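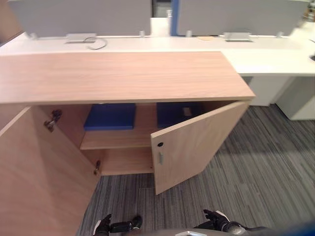 A low storage cabinet with its doors open.

SEMPLE - The annual Zasgate Cage Bird Show filled the Semple showgrounds pavilion over two days in April, with 105 birds on the benches and a steady line at the door both mornings.

Canaries made up the largest section again, followed by budgerigars and zebra finches. Organizers said entries in the finch classes were the strongest they have had since the show moved to Semple from the old curling rink in Zasgate.

The show is in its 19th year. It is run by the Zasgate Cage Bird Society, which has members across the county and a few who drive in from farther out.

Birds were benched by 8 a.m. and judging started an hour later behind a rope, with the public let in at noon. Each bird was marked on shape, colour, feather condition and how it carried itself on the perch. Song canaries were heard separately in a side room, where visitors were asked to keep their voices down and leave strollers in the hall.

Best in show went to a yellow Border canary bred in Semple. A grey zebra finch cock was reserve, and the top junior award went to a light green budgerigar.

Sixteen vendors set up along the east wall, up from 11 last spring. Seed, perches and cages were the main sellers. Drollico, a feed supplier from Situler, ran a table on sprouting seed at home and had gone through its sample bags by mid-afternoon on the first day.

A workshop on first-time breeding drew nearly 40 people, and chairs had to be brought over from the 4-H building. Another session covered nail trimming and what to look for in a bird that has stopped singing. Moulting is the usual cause, the audience heard, but a bird that is fluffed up and sitting low should be seen by a vet.

The sales room opened at 1 p.m. on the second day. Buyers had to show a carrier or proper travel cage before leaving with a bird, a rule the society brought in two years ago. Most of the young canaries were spoken for within the hour.

Admission was $5, with children under 12 free. Money from the door goes toward hall rental and new show cages, and part of the raffle will go to the wild bird rehabilitation centre in Situler.

The society meets once a month at the Semple library, at 7 p.m. in the downstairs room. New members do not need to own a bird. Leg bands for this year's chicks can still be ordered at the next meeting, and exhibitors who left water dishes or cage covers at the pavilion can pick them up there.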